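How to do a crayfish boil at home (small kitchen version)
Posted January 26, 2024 by Sofia Moschos

Quick one today. People keep asking how I do crayfish without the giant outdoor burner. You need a big pot, a lid, salt, and a free evening. That's it.

What to get
– crayfish, live if you can, frozen whole if you can't
– garlic, a whole bulb
– one lemon
– salt, bay leaves, cayenne
– small potatoes, corn if its in season
– 1000 grams of crayfish feeds two hungry people. Three if you add lots of potatoes.

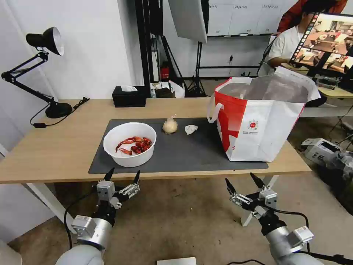

Crayfish in the bowl, garlic next to it.

Step 1. Rinse
Cold water, big sink, swish, drain. Do it again until the water runs clear. Toss any dead ones. Don't bother with the salt soak, it doesn't clean them out and it takes forever.

Frozen cooked ones – skip all this, thaw overnight in the fridge and go to step 4.

Step 2. Make the broth
3000 ml water for that amount. Salt it hard, more than you think. Cut the garlic bulb across the middle, throw in both halves, skin and all. Lemon, bay, cayenne. Simmer fifteen minutes before anything else goes in. I used to rush this and the broth tasted like hot water.

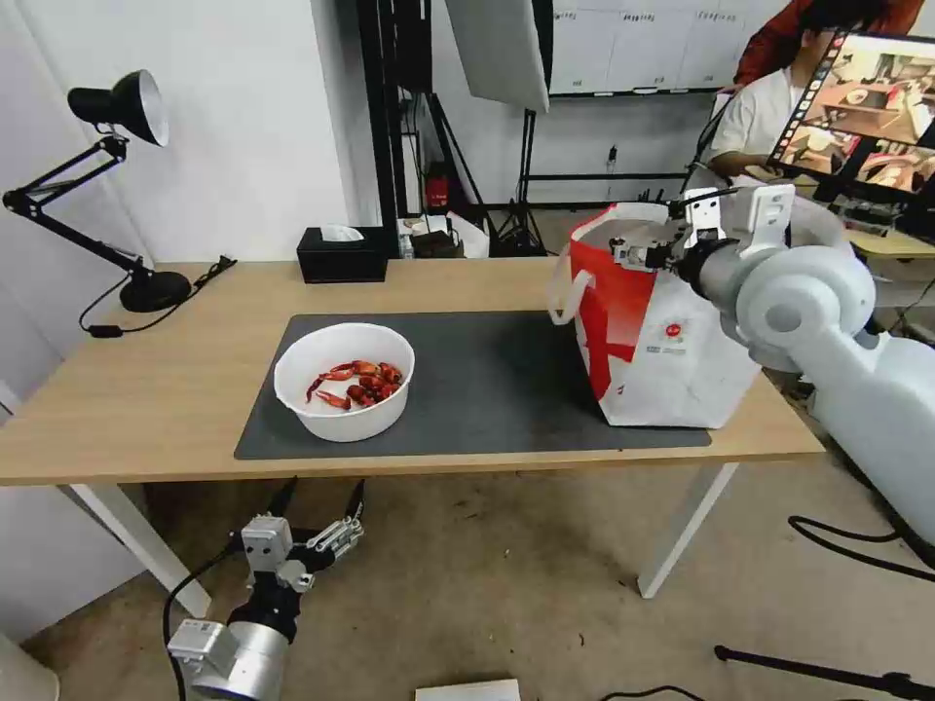
Potatoes next, they need the head start. Ten minutes, then the corn. Poke a potato with a knife – slides in, you're ready.

Step 3. Boil
Crayfish in, lid on, back to a full boil. Three minutes from there. Heat off. Now leave them alone. The soak is where the flavor gets in, fifteen minutes minimum, twenty is better. Taste one at fifteen.

Step 4. If they were precooked
Same broth, no boiling. Drop them in off the heat and just let them warm through. Boil them twice and the tails go to rubber.

Step 5. Serve
Drain, tip into a wide bowl, melted butter on the side. Cover the table with somthing you can wipe. Second bowl for shells. Lots of napkins.

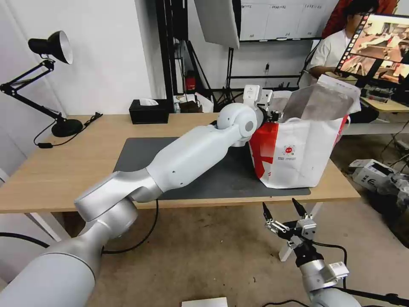
Red and white bag, standing on the mat.

Leftovers
Peel them the same night, much easier. Tails keep two days in the fridge, covered. Good in rice, good in an omelet. Shells make a decent stock – cover with water, half an onion, thirty minutes, strain.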